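25th August

Stripped the last of the wallpaper in the spare room and my shoulders are letting me know it. Under the roses there was a layer of mustard yellow, and under that a green so awful I kind of loved it. Pichit came over to help and spent most of the time picking at one corner with his thumbnail (he says it's relaxing!), but he did bring his steamer, so he's forgiven.

Then the color question. I'd pretty much settled on Srisuk, the soft clay one, until I put the sample up next to the window and it went pink on me. Really pink. So now I'm leaning toward Tandano, a kind of warm gray, and I've got two big patches of it drying by the closet. Sakda thinks I should do the ceiling in it too. I don't know, the ceiling's low enough already.

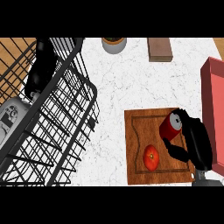 White marble counter, black wire dish rack.

Priced it all up after dinner: 64 dollars a can, plus primer, plus new rollers as the old ones are stiff as boards. The painter Sakda used wanted 580 for the room and I said no thanks, I've got a ladder and a radio. Ask me again when I'm doing the trim!

Still need to fill the crack over the door and get more masking tape.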